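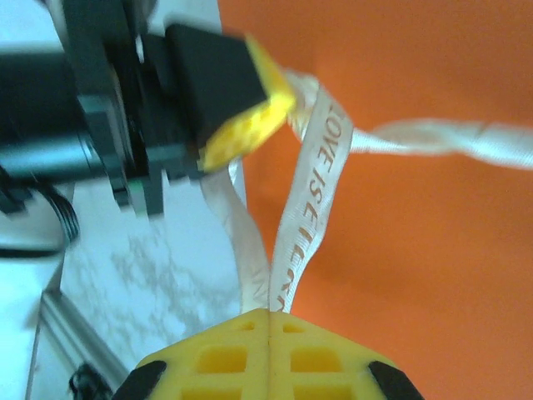 Ribbon between the two grippers at the Hirnenness open afternoon, Wistham.

I went to Wistham in February with one question: can a machine do the fiddly little jobs yet, the kind you do at a kitchen counter or behind a shop till while thinking about something else? Hirnenness opens its workshop to visitors for one afternoon every winter, and this year the theme was small shop-floor chores. I have been curious about this stuff since I was a kid, so I was at the door by 10 past one, well ahead of the first group.

They let us in 15 at a time. The front room had the usual posters and a coffee urn, and I walked straight past both. In the back were the benches, and the one I wanted was the florist bench, which they call Gremance. Two arms, one table, one bouquet in orange paper and a length of white satin ribbon with "LOVE IS" and so on printed along it in orange-tan capitals. If you have ever worked a Valentine's shift (I did three, at my aunt's shop) you know exactly how many times a day those hands have to do that one job!

What I loved is that they picked ribbon at all. A box is easy to understand – it has corners, it stays the shape it was. Ribbon folds, twists, slides and turns its printed side away from you. One of the engineers told us that when they began the project they thought the flowers would be the hard part, and the ribbon has eaten most of their time ever since.

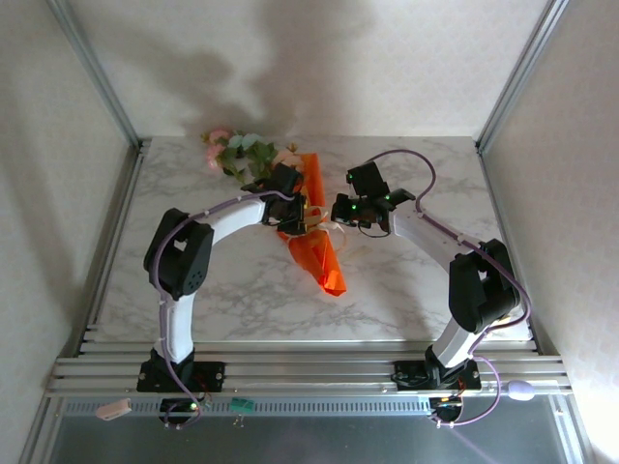
The other thing I hadn't thought enough about is sharing. Two hands on one bouquet means each arm has to know where its partner is going to be, and the stems, the paper and the ribbon all want to be held in nearly the same spot. My aunt does this with her elbows out and a pair of scissors in her teeth. The arms get there by going slowly. I asked for a speed comparison and was told a good florist is still far ahead, which I had guessed, but it was nice to hear it said so plainly.

There was a talk at two o'clock, given standing up next to the bench, and it was the best part of my day. The team keeps a log of every attempt, and they were up to 1,100 on ribbon work alone. They read out a few of the failures. Ribbon pulled clean off the bouquet, ribbon tied to nothing, ribbon wound around a finger so well that someone had to fetch a pair of tweezers. People laughed, and so did the engineers, and then they went right into what they changed after each one. I filled over four pages of my notebook and can read maybe half of it now. 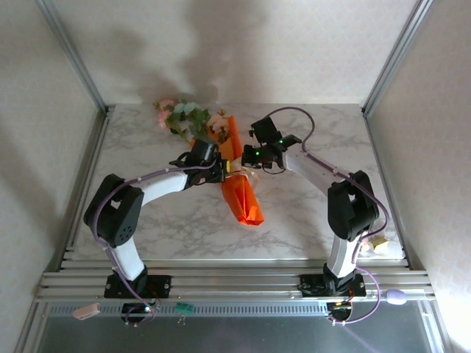

Paper got its own ten minutes. Florist paper creases if you squeeze it and slips if you don't, and a customer will notice a dent long before they notice a crooked knot. So the grip has to be firm enough to hold and gentle enough to leave no mark, and that balance changes as soon as you swap one kind of wrap for another. Somebody in our group asked about fresh flowers. Those come later, we were told, once the artificial ones are boring.

I also spent a while at the Hirose bench next door, where a single arm was folding dish towels. It managed 17 during our visit, and the stack leaned but it stood! I would take that stack in my own linen closet tomorrow. Towels seem to me a good bit further along than bouquets – flat things, same size each time, and no one minds if the fold is off by a finger's width.

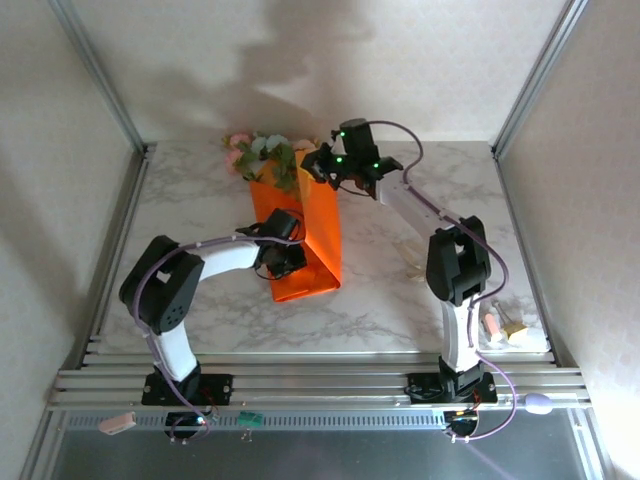 So could a flower shop use one of these today?
Not for the whole job. The team's own view was that single steps, such as holding a bouquet steady or setting it in a bag, will be worth handing over well before tying a bow is, and that a person will be standing alongside for a good while.

I rode home on the late bus with a free pencil and a head full of ribbon. If you plan to go next year, get in the first group, wear warm socks (the workshop floor is concrete and they keep the big door open) and save your questions for the bench, where the people who do the work have time to answer them. The coffee is fine. The towel arm runs until five.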